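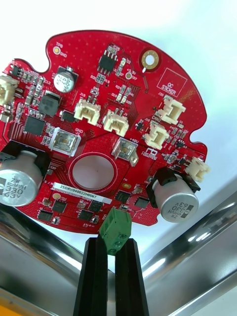 # Kasdale 48 V Round Drive Board

The Kasdale is a round motor drive board with a red solder mask and scalloped notches along the edge. It runs from a 48 V supply and talks to the rest of your system over CAN. We sell it as a bare board, with no case or heat sink.

## Power

Supply goes to the two metal terminals marked GND and +48V. Check the markings before you tighten anything — the board has no reverse polarity protection. The two large capacitors are rated 330 µF, 63 V, and they hold a charge after the supply is off. Wait 3 minutes before handling the board.

The green two-pole screw terminal at the edge is for the brake resistor. Use the resistor from the Tikovport kit or one of the same value.

## Connectors

- CAN2: second bus port, for passing the line to the next board
- J9: motor temperature sensor
- J19: encoder
- J20: service port

Mating plugs with 600 mm leads are sold separately. Bare crimp housings come in bags of 8.

## Test pads

TP7 is the +3.3V pad and TP8 is GND. Measure between them first if the board doesn't answer on the bus.

## Mounting

Fasten through the plated ring holes with the nylon spacers supplied. Keep the flat round area in the center clear of metal parts. It carries no components, and the shaft magnet sits over it.

## Ordering

Boards ship from our Brarstead warehouse. Orders over 18 pieces are packed in trays, smaller ones in single bags. Warranty claims need the serial number from the white label, so copy it down before the board goes into a housing.

For trade prices, write to Paraskevi Ververidis at the sales desk. The older Villalobos board is out of stock until November and uses a different hole pattern.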